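Report of Inquiry into the Stoppage at Pallstead
Korkelier Office of Domestic Machines
Presented by the Inspector, Dorottya Medve

1. Terms of reference

The Inspector was instructed to establish why the kitchen unit at Pallstead House failed to release an article of fruit on a morning in April, why it continued in that state until the evening, and whether the household had been exposed to danger. The Inspector was not instructed to consider the feelings of the parties. Where these appear below, it is because they could not be separated from the evidence.

The unit is an Ortner, Fakau pattern, and had been in service for 227 days. Its duty was to lay out a light meal at seven each morning for the sole resident, Mrs Dorottya Lengyel. By her own order the meal ended with one orange fruit, carried from the board to a white plate. The record held by this Office shows that the duty had been completed without remark on every morning before the one in question.
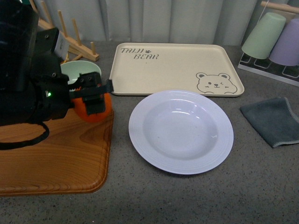

2. The fault

At four minutes past seven the unit closed its fingers on the fruit and did not open them. The permitted grip for soft produce is set at 100 on the maker's scale. The unit recorded 106, which is above the limit and below the figure at which the arm cuts its own power. Between those two figures the instructions provide that the unit shall hold still and ask for permission to continue.

It asked. The request was sent to the panel in the hall, as the installer had arranged, and was repeated at intervals through the day. The log contains 210 such requests, all in the same words: "Holding. May I let go?"

The panel had been covered since February by a winter coat.

The Inspector finds that the first cause was a worn pad on one finger, which gave a false reading. The fruit was never under a dangerous force. The second cause was the placing of the panel in a passage which the resident, by her own account, had given up using. The maker's handbook advises that the panel be fitted "where the owner is usually to be found". The installer's sheet gives the hall, with no reason entered.

3. The evidence of Mrs Lengyel

Mrs Lengyel was interviewed twice. On the first occasion she stated that she had noticed nothing. On the second she asked that this be struck out, and the Inspector has agreed to let both statements stand.

She had come into the kitchen at a quarter past seven and found the arm stopped. She did not press the red button, although she knew where it was. She drew up a chair.

"I thought it had changed its mind," she said. "I thought, well, let it have the thing if it wants it."

Asked why she had remained, she replied that it was the first morning in a long while on which something in the house had been undecided. Her husband had eaten the fruit. She had never cared for it. After his death she had left the order as it was, and each day at noon she had put the fruit into a paper bag and carried it to the neighbour's gate. She had not told the unit to stop because she would have had to say why, and the form allowed up to forty letters for the reason.

The Inspector explained that the form may be left blank. Mrs Lengyel said that she had not known this.

At dusk she put her own hand beneath the fingers and told the arm, aloud, that it could let go. The unit has no means of hearing speech. The log shows that at that minute the reading fell to 99, most probably through the cooling of the pad as the kitchen stove went out, and the fingers opened.

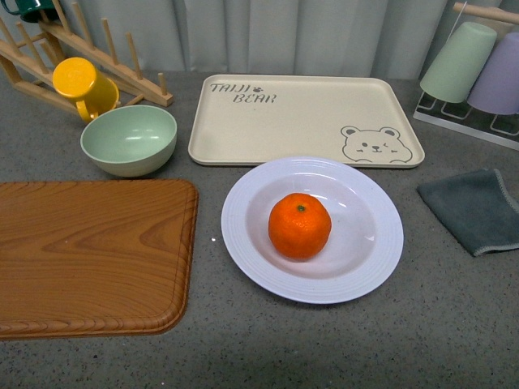 4. Examination on site

The Office requires that any unit which has stopped in service be tried again under the same conditions before a finding is signed. The worn pad was replaced, the panel was moved to the kitchen wall, and the duty was run with Mrs Lengyel present at her own request. A tangerine was used. It was set in the well of the plate, in front of the cream tray with the bear's face drawn in one corner, and the readings stayed within the limit throughout. Mrs Lengyel remarked that the tray had been her husband's choice and that she had always thought it a foolish one. She then asked that it be kept where it was.

The Inspector records that putting a hand beneath a stopped arm is forbidden by the third rule on the maker's card — a rule Mrs Lengyel was able to recite. She was cautioned. She accepted the caution and asked whether it would be sent by post, as she received very little.

It was sent by post.
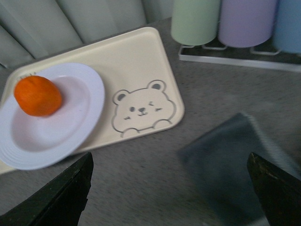

5. Findings and further directions

A unit returned to service must be watched over a trial period, and the Inspector undertook this duty in person, there being no other officer free to travel. The trial looks chiefly at how the fingers stand after release. During the run of which a view is kept here, they were apart, with open counter between them, and the orange fruit lay on the plate by the bear's two small paws and its one winking eye. No fault was entered for that run. Mrs Lengyel entered a remark of her own in the margin of the trial sheet, where remarks are not permitted, and the Inspector has copied it into this report as received: "It does look pleased."

The following directions are made. The maker shall supply pads of the harder type to all units of this pattern. Installers shall state in writing why a panel has been placed where it has. A request for permission which goes unanswered for one hour shall be passed to this Office, at whatever time of day, and a person shall telephone.

The standing order for the fruit was reviewed with the resident. She was shown the form and the blank space for the reason, and was given a pen. She kept the form for the length of the visit and returned it with the order changed from one fruit to two, to be laid out at eleven on the days when the Inspector calls.

Signed,
Dorottya Medve
Inspector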